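Keeping sourdough starter in the fridge between bakes

skedham_baker
I bake once every couple of weeks now and I'm tired of feeding a starter every day. How long can it sit in the fridge before I have to worry? Mine is half rye, half bread flour, pretty thick.

Prilireck
Mine went 31 days in January with no feeding. Gray liquid on top, smelled like nail polish. Poured that off, fed it 3 times, and the bread was normal.

oldmillroad
A month is too long in my opinion. It comes back, but the first loaf is always flat and sour. I feed once a week, no exceptions.

Prilireck
Mine wasn't flat. Thick starters hold up better, and his is thick.

oldmillroad
Maybe. I've only kept wet ones, so take that for what it's worth.

baysal_v
Flour matters more than either of you are saying. When I switched from all white to part rye, mine doubled a lot faster after a cold spell. Also don't screw the cover down tight – gas has to go somewhere. I use a flat plastic lid and just rest it on top.

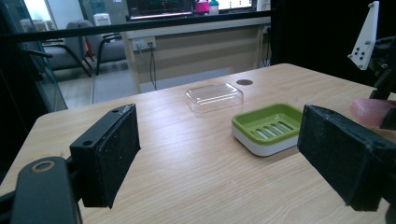 skedham_baker
Do I need to let it warm up before feeding it?

baysal_v
I don't bother. Stir in the flour and some lukewarm water straight from the fridge and leave it on the counter. It just takes longer to rise the first time.

oldmillroad
I do let mine sit out for 90 minutes first. Habit from the bakery I worked in. Can't say I ever tested it.

skedham_baker
OK, I'll try two weeks in the fridge and feed it the night before I bake. Going to write the date on tape so I don't lose track.

Prilireck
Freeze a spoonful too – you'll want a backup.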